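Notes for the perception and planning talk – Neusa Holanda
Slot is 25 minutes, aim for 20. Slides are in the Festar folder.

Start with the problem. Two arms, one folder, several sheets of paper. Getting the sheets under the clip means both grippers work in the same small area, and the old planner treated each arm as if it were alone. It planned the left, froze it, then planned the right. Cycle times were poor and the right arm often had no path at all.

Say what Paken is: our planning layer. It takes both arms as one 12-joint system and replans whenever perception changes its mind about where the paper is.

Next four slides, go slowly. Grippers facing each other across a short gap, folder open between the arms.

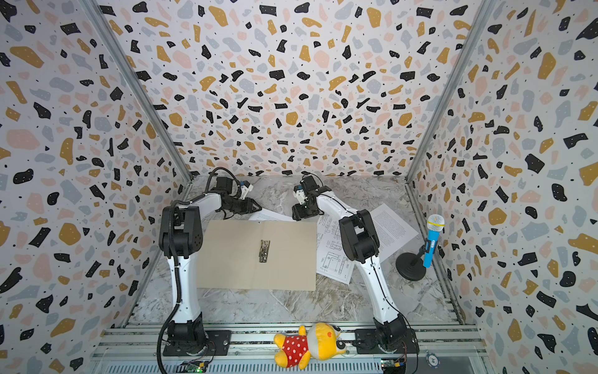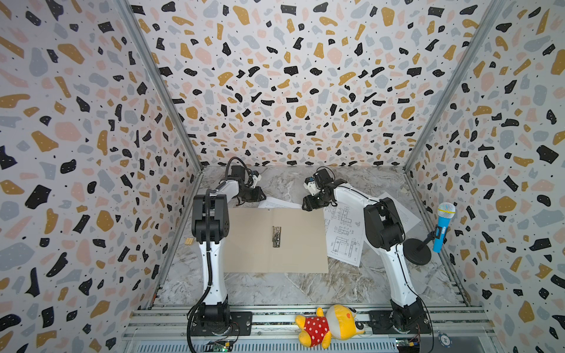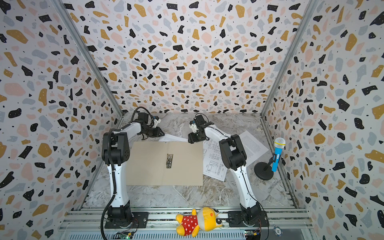
Wrist view, with the clip and the drawing sheet:

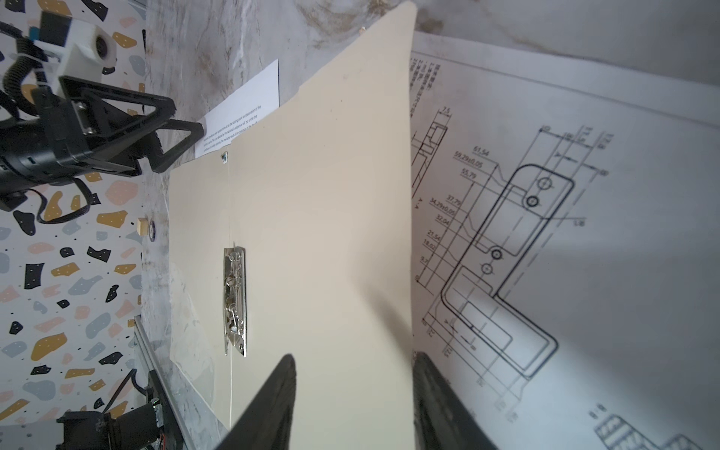
Collision checking. Sheets are not obstacles in Paken. The folder is a thin box, the clip is a taller box with 2 mm of padding. Mention that Hilkka Rantala wrote the padding code and will take questions on it.

Perception. Edge fitting runs on both the fixed and the wrist views. Overlapping sheets are the hard case – two white edges close together get merged into one. We keep both hypotheses until a wrist view rules one out. Fusion takes around 80 ms per update.

Logging. Every plan is stored with the sheet poses it was based on. The log set for this talk has 2459 plans. Show the Ornis viewer here if the laptop behaves, otherwise skip to the table.

Limits. No model of paper bending. If a corner lifts, the pose estimate drifts and we stop and look again. Arellano has a patch for this, planned for September.

Leave the repo link up during questions. Likely one: why not learn the whole thing? Answer: we may, but we wanted plans we could replay and check first.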